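Chapter 5
What a Gripper Test Doesn't Tell You

Most comparisons of two-finger grippers report a success rate, and most success rates should be read with suspicion. The Tretbridge trials logged 3162 grasps and ranked the Skiler fingers first. Only 241 of those grasps involved dishes, and the report doesn't say how many started from the rim. A wide plate on a woven mat is a harder case than a block on a bare bench: the rim is broad, the glaze is shiny, and the opening between the fingers has to suit both.
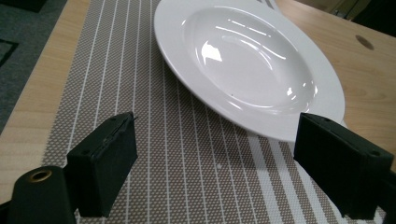 Gladys Biwott objects that a rim grasp is a poor test of fingers anyway, as it mostly measures the person or the controller choosing the approach. Her point is fair, and it counts against the Tretbridge ranking too.

In this chapter we rework the dish trials with approach angle recorded over the full 360 degrees. Before reading Section 5.1, write down which result would change your mind about a gripper you already like.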